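The Long Table at Plarnora

For most of the year the old net store at Plarnora stands locked. In December it opens for one supper, and 184 people sit down in a town of 617. Tickets don't exist. You put your name in the book at the Sæther bakery, and you bring a dish and your own plates.

The supper began 22 years ago, after a storm closed the coast road and the shops ran low. Families pooled what was in their freezers. The next winter the road stayed open and they did it again.

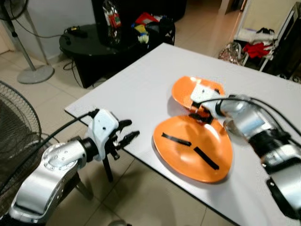
Two orange plates on a white table.

The menu is heavy on potatoes, salt fish and cabbage. Aicha Fawzy moved here from the city and brought lentils her first year. The pot went home empty, and lentils have been on the list ever since. Desserts are harder to plan. One year there were nine rice puddings and no cake.

Seating goes by draw, so couples get split up and teenagers end up beside retired skippers.

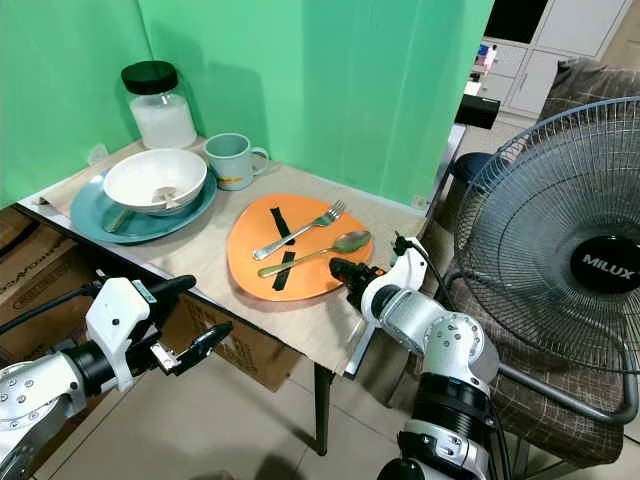
The draw was the one change that caused a real fight. Several families had sat together from the start and wanted to keep their places. Two of them stayed away for a year, then came back and took their numbers like everyone else. 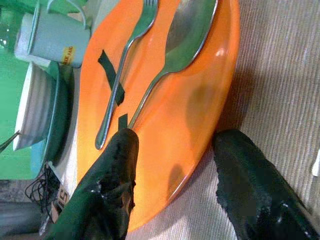

Hjørdis Skjelbred still thinks the draw was a mistake, and told me she would go back to family tables tomorrow if it came to a vote. She has signed the book for this year anyway.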